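Paper, a clipboard and two followers

The clipboard task had been on my list since February, and last week it got to the top. The goal is simple to state. Printed pages lie loose on the table. The operator drives both arms by remote control, picks up a page, brings it to the clipboard, opens the clip, slides the page under the jaw and lets go. Then the next page. I wanted a set of clean demonstrations of that, good enough to train on without a week of trimming afterward.

I kept 12. This post is mostly notes on how the recording went, because the notes I took on the cable-sorting task turned out to be useless a month later. They said things like "better grip on second try" with no indication of which grip or which try.

The setup

The cell has not changed much. Two follower arms are bolted through black mounting plates to the aluminum rail at the front of the table, and each has a parallel gripper and a wrist camera. There is also a fixed camera that sees the full work surface. The leader arms are on a separate desk to my left, outside the cell, and I move them by hand while the followers copy the joint angles.

Logging goes through Tridano, which is what I call the pile of scripts that reads joint positions, commanded positions and camera streams and writes them to one directory per episode. Forka is the playback tool that sits on top. It lines up the camera views against the joint plots so I can scrub through an episode and mark where it went bad. Neither is released and neither is pretty.

One change from last time: I remapped the leader triggers so that the last part of the trigger travel covers less of the gripper travel. With the linear mapping, the difference between "touching the page" and "crushing the page" was a finger twitch. With the curve it is a deliberate squeeze. This cost me an afternoon and was worth more than anything else I did.

Why paper is awkward

A sheet lying flat has no edge you can get a finger under. The gripper fingers on these arms are fairly blunt in the vertical direction, and the table panel is hard, so coming down directly on an edge does nothing useful. I tried four approaches before recording anything.

Pinch from above. Both fingers go down on the page and close, hoping to buckle it up between them. This works on maybe half the attempts and leaves a crease every time.

Slide to the table edge. Push the page until it overhangs the front, then grab the overhang. Reliable on a normal table. Here the rail is in the way.

Pin and push. One arm holds down the far side of the page, the other pushes the near edge inward until it lifts into a small arch, then closes on the arch. Slow, but it repeats.

Use the stack. If a page overlaps another page or the edge of the clipboard, its edge is already slightly raised and a finger can get in under it. This is the easiest pickup by a wide margin.

I ended up using the last two and nothing else. A page with a raised edge gets the stack pickup, and a flat page gets pin and push. I wrote that down as a rule and stuck to it, so that the demonstrations would agree with each other. My older recordings show me choosing a strategy by mood, and the policy trained on them did the same.

Starting layouts

I scattered the pages by hand before each episode. They are spare printouts, mostly dense text, with a line drawing mixed in. I varied the angle of the clipboard and the angles of the pages but kept everything within reach of at least one arm. Reach is a real limit toward the back wall. The wrists run out of useful pitch there and the fingers come in nearly flat, which rules out pin and push.

The cable conduit on each forearm is the other limit. It stands away from the wrist in a loop, and when the two grippers work close together over the clipboard, the loops can rub. I keep the elbows out and approach from opposite sides.
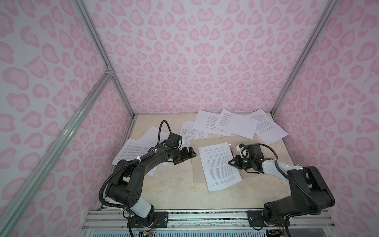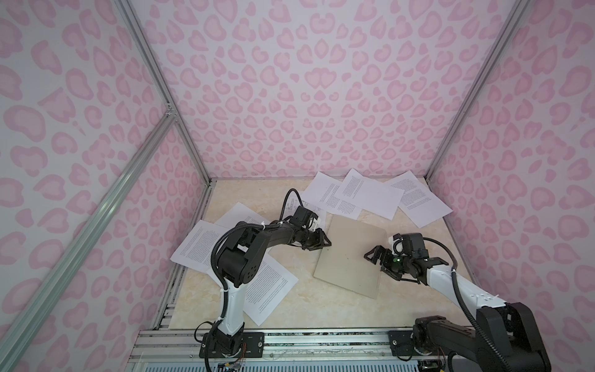 Wrist view, fingers at the bottom:

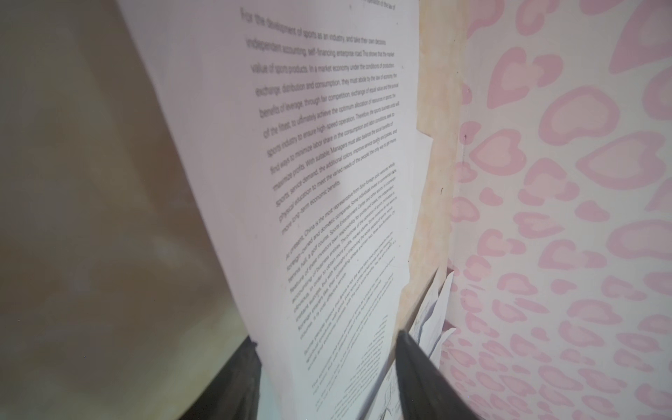 What the wrist cameras are good for

On the fixed camera you get the layout: which pages are where, how the clipboard is turned, which arm is closer. What you don't get is the height of a finger above a sheet. White paper on a pale table has very little shading, and from that distance an edge that is raised a few millimeters looks the same as an edge lying flat.

The wrist view gives you that, more or less. When the page starts to curve, the printed lines curve with it, and the text is a surprisingly good ruler. I found I was watching the lines of type more than the fingers. Toward the fingertips the image goes soft, so the last bit of the approach is done partly from memory.

Giang Lục, who did the leader arm calibration with me, suggested driving one whole episode using only the wrist feeds, on the theory that if the operator needs a view the policy does not get, the demonstration is cheating. I agree with the principle. I tried it and spent most of the time looking for the clipboard. The compromise is that I may look at any recorded stream on the monitor, the fixed camera included, but I don't look into the cell directly. A towel over the side of the monitor stand enforces this.

Episode length

The longest kept episode is 3,445 frames, which is too long. Most of that is pin and push on a page that kept rotating under the pinning finger. I had placed the pin too close to the center of the page. With the pin near the far edge, the page has less freedom to turn and the arch forms where you expect it.

I thought about cutting the long one. I left it in. It contains two clear recoveries, where the grip is lost and the arm backs off and starts over, and my sets are usually short on those. The rule I am using now: a failed attempt stays if the recovery starts from a clean retreat, and goes if I flailed.

Pauses are a different matter. Any stretch where both arms are still gets trimmed down in Forka before training. When I leave pauses in, the trained policy learns to stop and think, and then it has no reason to start again. I have seen that with three different tasks now and I no longer test for it.

The clip

Opening the clip is the part that needs both arms at once. The first plan was to have one gripper press down on the lever while the other feeds the page in. Pressing needs more force than I like to put through these wrists, and the clipboard slides away unless something blocks it.

What I settled on:

Push the clipboard with the free arm until it stops against something solid, and check on the fixed camera that it has stopped turning.
Press the lever close to its end, where the leverage is best, with the gripper closed so that both fingers share the load.
Feed the page with the other arm, holding it near the corner and low, so it does not fold on contact with the jaw.
Release the lever first, then the page.

The order of that last step matters. In the early attempts I let go of the page first and it sprang back out before the jaw came down. It is obvious written out. It was not obvious while holding two leader arms.

The motor on the pressing wrist gets warm over a session. I added a temperature column to the Tridano log and stop when it climbs past the limit I set. In practice that means a break after every few episodes.

What I threw out

I recorded more than 14 episodes in total. The rejects fall into a few groups.

Dropped frames on one wrist stream. The cable connector had worked itself slightly loose. I reseated it and added a strain relief, and it has behaved so far.

Commanded and actual positions too far apart. This happens when I press a fingertip into the table and keep pushing on the leader. The follower stalls and the log fills up with commands it never reached. Pretty harmless on video, bad as training data. Tridano now flags any episode where the gap stays above a threshold, and I look at the flagged ones by hand.

Clip opened but page torn at the corner. One episode. I might have kept it, but I did not want a torn page as an end state.

Me forgetting which leader was which. One episode, after lunch.

Notes on fatigue

Driving two leaders at the same time is tiring in a specific way. The arms have enough friction that you are always holding something up, and the fine work is all in the trigger fingers. My demonstrations get worse after an hour. It shows up in the joint plots before I notice it: the approach gets faster and the small corrections near the page get larger. I now do a short session, go through it in Forka, and decide from the plots whether to do another one.

I also swapped the grips on the leaders for a pair cut from soft foam. Slightly less precise, much easier on the hands.

Next

The data is going into a training run under the name Hà, with the same settings as the cable task so that I have something to compare with. I expect the pickup from a raised edge to work and the clip to fail, probably by pressing the lever in the wrong place when the clipboard is turned far from the angles I used. If that is what happens I will record a second set with only the clip portion, starting with the page already in the gripper.

After that comes the same task on the Nilwood bench, which has a darker top. I want to know how much of the behavior depends on paper being nearly the same brightness as the table. It also has no rail along the front, so sliding a page over the edge becomes possible again, and I will have to decide whether to allow it or keep to the two pickups I have.

I still owe the trigger curve a proper write-up. The short version is a cubic with the flat part at the closed end — the exact coefficients matter less than having somewhere to rest your finger while the page is held.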